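Anska project: progress report to Susent, December

You asked for a frank account, so I will start with the part I am least happy about. Of the 400 demonstrations we promised by the end of this period, 73 meet the standard I would want to train on. We recorded a good many more than that. The rest have late grasps, long hesitations or an operator changing their mind halfway across the table, and I don't believe a model should be taught any of those.

The work at Prurnside has stayed with plain tabletop handling, guided by remote control and watched through the wrist camera. 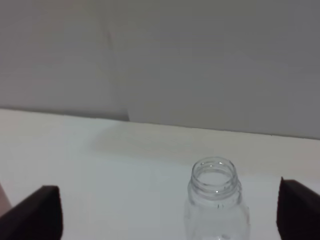 Uncapped clear bottle between the open fingers, touched by neither.

Clear plastic remains the awkward case. Veronika Orbán thinks the operators will adapt to it with practice. I am less sure – they judge distance from the same view the model will get, and if a trained person hesitates over where the side of a bottle is, I would not expect the model to do better.

We also have a question over framing. Operators often approach with the object well off to one side, and Myung-ja Ra argues that such starts are useful variety. She may be right, but so far it is only an argument. She will train 2 versions, with and without them, and we will compare. 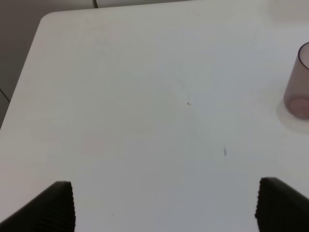
Remote Handling Group, Prurnside

The cup is the sort of start she means: over to the right, partly outside the view, with a wide gap between the fingers and nothing in it. A tinted cup is at least easier to pick out than clear plastic.

The proposal mentions 2000 demonstrations by the end of the grant. I would ask you not to hold us to that figure yet. We could reach it by loosening the standard, and I doubt it would buy either of us anything. A revised target will follow once Myung-ja's comparison is done.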